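2 February 2021
Flamuler notebook, level design and build notes

Build 523 went out to the testers this morning with the Lantern Festival update in it (finally!). Ten new levels, one new character and a reworked star counter. I've been through the whole lot twice now and I reckon it's the best seasonal episode we've done, even if level eight still makes me want to throw my phone in the harbour.

The new character is Rusadex, the little fox who splits a lantern into two colours when you double tap. Jagadeesh did the animation and it's lovely, especially the tail. The double tap is too fussy though. I kept setting off the pause menu, so I've widened the window a touch and will see what Higinio makes of it on his old tablet.

Scoring notes, before I forget. Three stars on level four wants 1018 points and my best run is 925, which I got by bouncing the first lantern off the temple roof and clearing the left side in one go. Hermenegildo says he's beaten it. I'd like to see the replay, mate. Leaving the threshold alone until I have.
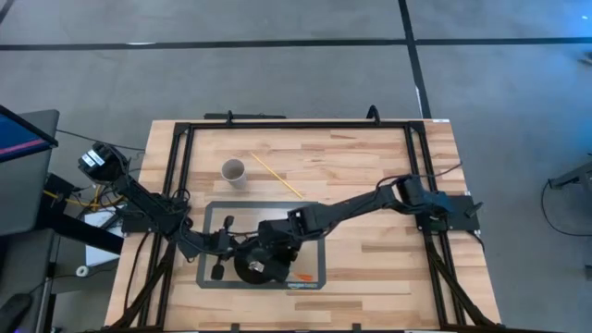 Bugs still open

The star counter shows last year's total for a second when you come back from the map. Cosmetic, but ugly. Cirilo thinks it's reading the old save first and he's having a look after lunch.

Music drops out on level six if you restart during the fireworks. Happens every time on my phone, never on the emulator. Typical.

Rusadex can get stuck behind the bridge on level eight. I've moved the bridge two tiles to the right, which frees the fox but also makes the gold lantern a bit too easy to reach, so now I need to put something in the way. Maybe a drum? We've got that drum sprite left over from the Arellano episode and it never got used.

Maximiliano asked for a favourite-levels list on the map screen. Nice idea, not for this update. Parked it on the Dridero board with the daily challenge stuff.

Next up: drum on level eight, new build to testers, then another crack at level four.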